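Forum Arbeitswelt > Hotel, Küche, Service > Technik im Betrieb

Thema: Automatisierung bei uns, Zwischenstand nach dem Frühjahr

kaffeeloeffel_nord
Beiträge: 3.407

Moin zusammen, ich hatte ja im April versprochen, mich zu melden, wenn das Ding läuft. Es läuft. Nur wohin, ist noch nicht raus.

Für alle, die den alten Thread nicht kennen: Ich arbeite im Service für Tagungsräume und Teeküchen, wir bestücken mehrere Bürohäuser. Früher hieß das, morgens kommt eine Kiste, man schaut rein, man flucht, man verteilt. Jetzt haben wir zwei Automaten von Denona im Lager, die Tütchen, Becher und den übrigen Kleinkram nach Liste zusammenstellen und in Folie einschweißen. Die Liste schreibt eine Software namens Tirnell. Die Software weiß, wie viel Zucker der dritte Stock verbraucht. Ich wusste das vorher auch, aber mich hat man nie als Dashboard an die Wand gehängt.

Was sich geändert hat: Vorne im Lager waren wir zu viert, da steht jetzt noch eine Kollegin und drückt auf Quittieren. Entlassen wurde keiner, die anderen sind "in die Fläche gegangen", so nennt das die Leitung. In der Fläche packen wir dann aus, was der Automat eingepackt hat. Ich fasse zusammen: Maschine macht Folie drum, Mensch macht Folie ab.

schichtplan_opfer
Beiträge: 212

Willkommen in der Zukunft. Bei uns wird auch alles gewickelt, damit es auf dem Weg vom Lager zum Aufzug nicht davonläuft.

Wie lange braucht ihr denn pro Küche? Bei uns hat man die Zeit für das Auspacken schlicht nicht in die Rechnung genommen. Im Projektplan stand "Bereitstellung: 0 Min.", weil das Zeug ja bereitgestellt ankommt.

kaffeeloeffel_nord
Beiträge: 3.408

Kommt mir bekannt vor. Bei uns heißt die Zeile "Restaufwand manuell", und sie ist grau hinterlegt, vermutlich damit man sie nicht so sieht.

So eine Küche ist ja auch keine Raketenbasis. Tablett hin, Tütchen rein, Folie in den Müll, weiter. Lästig wird es durch die Menge und dadurch, dass die Folie an allem hängen bleibt, an der Hand, am Ärmel, am Schuh. Ich habe abends schon welche aus der Waschmaschine gezogen. 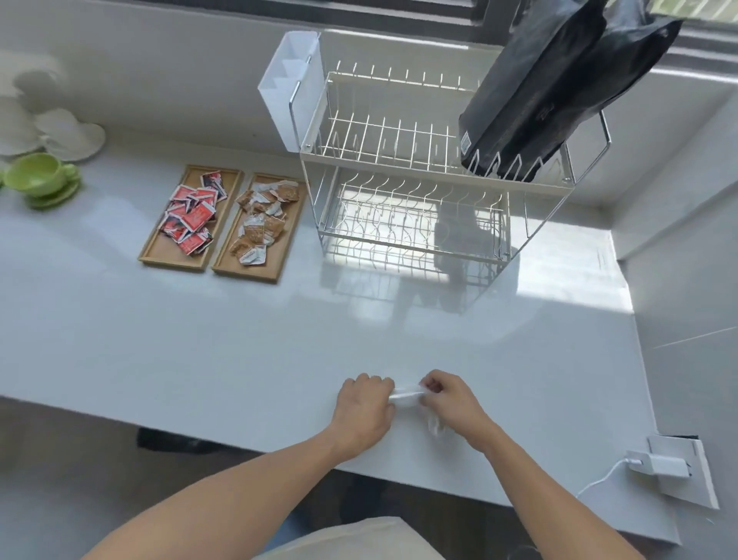

palettenpoet sieht das anders und schreibt das jetzt auch mal hin, nachdem hier drei Beiträge lang gejammert wurde. Ich habe zwölf Jahre Kommissionierung von Hand gemacht. Rücken kaputt, Knie kaputt, Laune kaputt. Wenn mir damals einer gesagt hätte, du darfst künftig in hellen Teeküchen stehen und Folie abziehen, dann hätte ich gefragt, wo ich unterschreiben muss. Ihr habt den schweren Teil abgegeben und den leichten behalten und beschwert euch, dass er leicht ist.

kaffeeloeffel_nord
Beiträge: 3.409

Bei den schweren Kisten bin ich voll bei dir, die vermisse ich kein bisschen. Mein Problem ist ein anderes. Früher habe ich entschieden, was wohin kommt. Wenn im Erdgeschoss eine Tagung war, habe ich mehr mitgenommen, fertig. Jetzt muss ich eine Abweichung anlegen. Die Abweichung geht an Tirnell, Tirnell fragt zurück, ob ich sicher bin, und bis ich sicher bin, ist die Tagung beim Mittagessen.

grauzone77
Beiträge: 58

Darf ich fragen, wer das bei euch eingeführt hat? Bei uns war es Sotiropoulos, die Beratung, und die haben 2 Tage lang jemanden mitlaufen lassen. Zwei Tage, beide ohne Tagung. Aus diesen beiden Tagen haben sie den Normalbedarf abgeleitet, und an dem hängen wir bis heute.

kaffeeloeffel_nord
Beiträge: 3.410

Dieselben. Bei uns sind sie auch mitgelaufen, sehr nette Leute, haben alles aufgeschrieben und beim Tragen zugesehen.

wartungsfenster
Beiträge: 901

Ich stehe auf der anderen Seite und betreue solche Anlagen, also bitte nicht gleich mit Löffeln werfen.

Zur Folie: Der Automat braucht sie, sonst rutscht ihm die Ware auf dem Band auseinander. Man kann die Einheiten aber größer einstellen. Ab Werk steht das oft auf kleinste Packung, und dann lässt man es eben so, weil der Einsteller schon wieder im Auto sitzt. Fragt mal, ob bei euch auf 300 Stück je Einheit umgestellt werden kann. Dann habt ihr deutlich weniger auszupacken. Setzt natürlich voraus, dass ihr in den Häusern irgendwo Platz für die angebrochenen Mengen habt.

Zur Abweichung: Das ist eine Rechtefrage. Die Rückfrage lässt sich je Benutzer abschalten. Meistens will das die Leitung nicht.

schichtplan_opfer
Beiträge: 213

"Meistens will das die Leitung nicht" könnte man hier oben im Forum anpinnen.

palettenpoet
Beiträge: 1.144

@kaffeeloeffel_nord Gut, das mit dem Entscheiden verstehe ich. Das hat mich damals beim ersten Scanner auch geärgert. Plötzlich sagt dir so ein Piepser, in welches Fach du greifen sollst, und du stehst seit Jahren vor dem Fach. Nach einem halben Jahr hatte ich es vergessen. Weiß nicht, ob das für den Scanner spricht oder gegen mich.

Trotzdem: Leichtere Arbeit bei gleichem Lohn ist erst mal kein Skandal. Oder habt ihr weniger Geld?

kaffeeloeffel_nord
Beiträge: 3.411

Gleiches Geld. Aber die Kollegin im Lager hatte eine Zulage fürs Packen, und Quittieren gilt nicht als Packen. Darüber wird gerade gestritten. Der Betriebsrat ist dran, ich schreibe, wenn es was gibt.

grauzone77
Beiträge: 59

Bei Corkelham, wo meine Schwester arbeitet, haben sie das vorher geregelt: Zulage bleibt zwei Jahre, danach neu verhandeln. War eine Betriebsvereinbarung, bevor der erste Automat überhaupt angeliefert war. Hinterher kriegst du so was kaum noch durch.

kaffeeloeffel_nord
Beiträge: 3.412

Danke, gebe ich weiter. Und @wartungsfenster, das mit den größeren Einheiten habe ich heute früh gleich angesprochen. Antwort: gute Idee, bitte als Abweichung anlegen.

wartungsfenster
Beiträge: 902

Und? Bist du sicher?

kaffeeloeffel_nord
Beiträge: 3.413

Hat Tirnell auch gefragt. Status steht auf "in Prüfung".

palettenpoet
Beiträge: 1.145

Wer prüft das denn bei euch, die Software oder ein Mensch?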